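Journal > Volume 32 > Textile Care and Household Practice > Full text
Print this article | E-mail this article
Reading time: 14 min

3. Materials and Methods

3.1 Garments and households

The study followed the wear and laundering of knitted cotton tops in 147 households over one heating season and the summer after it. Participants were recruited through two housing cooperatives in Prakmont and through the customer list of a laundry service, Zaveo, which had no part in the design of the study or in the reading of the results. Each household entered between one and four garments. Only plain single-jersey tops without prints or coatings were accepted, as printed areas are known to change the stiffness of the surrounding cloth and would have made the crease scores hard to compare.

Garments were not supplied by the study. Participants used what they already owned, and the age of each item was recorded as stated by the owner. This introduces an error that we did not try to correct. Owners tend to give round figures for clothes more than two years old, and the age variable was therefore reduced to three bands before analysis.

A wear event was defined as any period of use longer than one hour, and a storage event as any period in which the garment was neither worn, washed, nor drying. Storage was divided into folded, hung, and open. The last of these covers garments left on a bed, chair, or floor between uses (Figure 1a), a practice that earlier survey work has tended to merge with folding or to leave out.

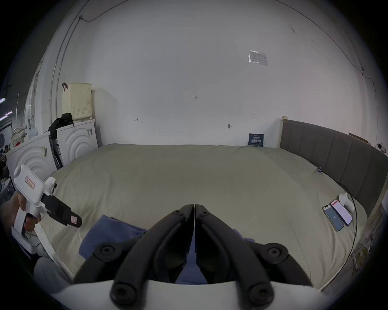

3.2 Crease and dimension records

Crease recovery was scored on the five-step Vemen scale, in which a score of five stands for a surface free of visible creases at a distance of one meter. Scores were given by the participants themselves after a short training module. To estimate rater drift, 300 events were scored a second time by a member of the study group working from the same garment on the same day. Agreement was acceptable for scores of one, two, and five, and weaker for the middle steps - a pattern that is common to most ordinal scales of this kind.

Dimensional change was recorded as shoulder width and center back length. Both were taken with the garment flat and relaxed. Measurement in a raised position was considered at the pilot stage and rejected. When a jersey top is held up by its upper edge, the cloth between the two holding points carries most of the load, and folds spread outward from those points (Figure 1b).

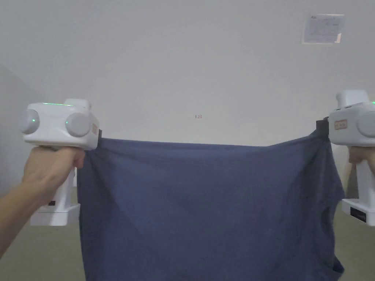

The error from this source grows with fabric weight and with moisture content, and in the pilot it was larger than the shrinkage we expected to find over the full season. Flat measurement is slower, but it can be repeated by an untrained person with a tape.

Figure 1. Navy cloth on a bed (a) and a navy t-shirt held up at two points (b).

3.3 Wash and drying records

Wash temperature, spin speed, and drying method were entered in a paper log kept near the machine. Logs were collected in July. After the removal of entries with no date or no garment number, 3237 wash and storage events were left for analysis. Missing spin speeds were filled in from the default value of the machine model where this was known and otherwise treated as missing.

Tumble drying was reported by a minority of households and was almost always combined with folding within the same day. The two factors could not be separated, and line-dried garments only are used in the storage comparison in Section 4.2.

3.4 Statistical treatment

Crease scores were modeled with an ordinal mixed model, with household and garment as random effects. Storage type, time in storage, and age band were entered as fixed effects. The interaction between storage type and time was kept in all models, given the results of the Zapata pilot, in which open storage differed from folding only after the first night.

Print this article | E-mail this article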